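4.3 开始录制前的台面与夹爪检查

本节适用于 Flumell 手持夹爪的操作员。每次开始录制前、更换工位后，以及夹爪受到磕碰后，都应按下列步骤检查一遍。未完成检查的录制不得提交入库。

准备工作

1. 清空台面。杯子、纸张、工具和线缆一律移到操作区以外。
2. 用干布擦拭台面。不要使用含蜡的清洁剂，台面反光会影响腕部相机的曝光。
3. 关闭设备电源，检查两侧指块上的螺钉孔和连杆衬套，孔内有碎屑的用软毛刷清理。
4. 用手轻推指块，左右两侧都不应晃动。如有晃动，按 3.2 节重新紧固。

注意：紧固时不要使用电动螺丝刀。

张开位置确认

5. 接通电源，松开扳机，让夹爪完全张开。
6. 将夹爪悬于台面上方，指块不得接触台面。
7. 查看预览画面。两个指块应同时出现在画面下部，中间的台面不被遮挡。

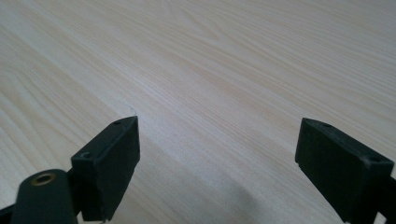 图 4-3 夹爪张开，指块之间为空台面

指块边角的轻微磨损不影响使用，可在点检表“外观”一栏注明。夹持面出现裂纹或缺块时，应停用并更换，两侧指块须成对更换，不得新旧混用。

夹爪在浅色台面上会投下阴影。边缘模糊的灰影可以接受；阴影过深、看不清木纹时，应调整灯具位置，不要改动相机的曝光参数。

8. 缓慢扣动扳机至闭合，再松开，重复三次。动作应连续，无卡滞和异响。
9. 在点检表上填写工位号、夹爪编号和操作员姓名，然后开始录制。

小心：夹爪通电后，手指不得伸入两指块之间。需要取出夹住的物品时，先松开扳机，再断开电源。

录制中的要求

每组录制 18 段，组与组之间重复第 6、7 步。录制途中如有无关物品进入操作区，应停止当前段并作废，不得事后剪辑。操作员不得佩戴戒指、手链等可能勾挂连杆的饰物，长袖应扣紧袖口。

夹爪跌落后，无论外观是否完好，均须送交设备管理员复检。复检记录使用表单 2707，由 Szabolcs Tóth 签字后方可恢复使用。对本节要求有疑问的，请联系规程维护人 Gholamreza Esfahani。

本节修订日期：2025年1月2日

相关条目
3.2 指块的安装与紧固
4.2 Sowa 工作台的高度与照明
4.4 录制命名规则
5.1 Jarirex 充电座使用须知
附录 B 点检表填写说明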